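Grerkerlow Craft Room: Progress Report
Oct 10, 2020

Prepared by Minttu Manninen for the Bolach fund

Work since the last report

The grant of 200 was for setting up painting places that can be laid out quickly and put away in one cupboard. The first part of that is done. We now have 7 sets of table things, and each one is stored in its own tray with a number on the lid. The Lü group has used them on its regular afternoons and Nullasell has asked to borrow two of them in January.

Spending so far is 109. Most of it went on cloths and bowls. The remainder is set aside for paper and for replacing anything that breaks.

Table layout

We tried several table coverings before settling on plain black cloth. The oilcloth we had slid when people leaned on it, and the patterned one made it hard to find small things. Black cloth has to be shaken out after each session, and it holds a fold if it goes into the tray carelessly. We have started rolling the cloths.

The bowl for water is white ceramic, wide at the rim, and we fill it only a little. The plastic cups we used before tipped over several times a session. A tall dark gray container, open at the top, goes to the right of the bowl. Left-handed painters can swap the two.

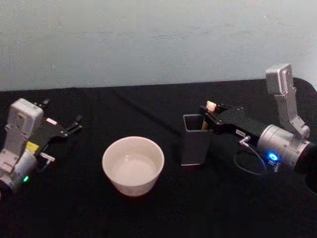 Storage

The cupboard in the hall has been cleared and the old shelf lowered so the trays slide in flat. One hinge is still loose and the door has to be lifted to close. The repair has been asked for but has no date. Bowls go in at the bottom, wrapped in a tea towel.

Problems

The sink is at the far end of the hall, so filling and emptying takes longer than we planned for. We now carry one large jug to the tables at the start and a bucket at the end.

Next steps

Buy paper before the January sessions. Write a one-page packing list for Nullasell to go out with the borrowed trays. Get the hinge fixed. The receipts are in the folder at the Grerkerlow office and copies will come with the final report.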